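# Chapter 5. Small Vessels and Countertop Cookers

A large share of household cooking is done in quantities too small for a range. One person reheating soup, boiling two eggs, or cooking a single portion of rice uses less than a liter of water, and a full-size burner heats the pan, the air, and the room along with it. Small electric cookers were developed for this kind of work. They are used in dormitories, rented rooms, and offices, usually on a surface that was bought for some other purpose.

This chapter treats the cooker and the drinking vessel together. The two are normally stored together, handled by the same person in the same few minutes, and washed in the same sink. Their shapes also raise the same questions: how a wall is tapered, where the weight sits, and which parts can be gripped.

## 5.1 Terms used in this chapter

**Tumbler.** A drinking vessel without a handle or stem. The body may be straight or tapered.

**Taper.** The difference between the rim diameter and the base diameter, divided by the height. A vessel with no taper is cylindrical.

**Side handle.** A short handle fixed to the body of a pot, normally one of a pair set opposite each other. A pot with side handles is lifted with both hands.

**Knob.** The grip at the center of a lid.

**Footprint.** The area of the surface that an object occupies, including any part that overhangs its base.

**Clearance.** The free distance between two objects, measured at their closest points. For tapered vessels the closest point is usually at the rim, and clearance measured at the base will be too large.

## 5.2 Form and material

Plastic tumblers are molded with a taper for two reasons. The part must release from the mold, and finished cups must nest for storage. The user gains a wide opening that is easy to fill and clean. The cost is a base narrower than the rim, with a center of mass that rises as the cup is filled. A light cup is most easily tipped by a push near the rim, and for this reason it should be held low on the body when it is set down among other objects.

Small electric pots have the opposite proportions. Most of the mass is in the heating plate at the bottom, so the pot is stable when empty and becomes only slightly less so when full. Lids are commonly glass with a metal rim, which allows the contents to be checked without releasing steam. Controls are placed low on the front of the body, away from the lid. 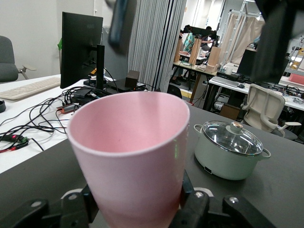 ### 5.2.1 Gripping points

The pink cup can be held anywhere on its wall, and the grip shown is on the lower body. The green pot has two side handles and a knob on the lid. These are the only parts of such a pot that should be touched during use. The knob is for the lid alone and should never be used to carry the pot.

### 5.2.2 Placement on a shared surface

The following rules apply to any table that holds both a cooker and open cups.

1. Set the cooker down first, with its controls facing the user.
2. Leave both side handles clear, so that a hand can close around each one.
3. Place cups beside the cooker and never on its lid.
4. Keep power cords away from the front edge of the table.
5. Fill cups after they are in place.

Measurements by Zuzana Kadlec for the Loddale kitchen survey covered 73 rented rooms. The median free table length beside the cooker was 300 mm. This is enough for a cup and a small plate, provided that the pot handles do not point toward them.

## 5.3 Scope of the chapter

Section 5.4 derives the tipping angle for tapered vessels. Section 5.5 covers heat loss through glass lids and follows the method of Valentini and Noguchi, with the worked values recalculated for a pot holding 1115 mL. Section 5.6 deals with cleaning and storage. Readers who have completed the exercises on center of mass in Chapter 3 may begin at Section 5.4.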